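A small guest house above the harbour in Jenville

Rhona Dunbar opened her guest house in Jenville when she was 44. Before this she worked in the office of a ferry company, and she tells me she did not miss it for one day.

"I knew how to answer a telephone and how to say sorry," she says. "For the rest I had to learn."

The house has five rooms. In the first winter she had almost no guests, and her neighbour Fraser Gunn advised her to close until spring. She stayed open. "Fraser was right about the money," she says. "But in February two teachers came and they have come every year after."

I ask what is the most difficult part. She thinks for some time. "Breakfast. People are polite about the room, but about eggs they are not polite."

She buys the bread in Pollock, roughly 50 minutes away by the morning bus, and the driver brings it to her door. In October she will again close for two weeks and visit her sister.

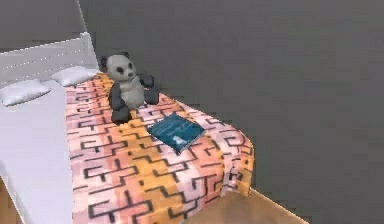
A white bed with slatted headboard and two pillows.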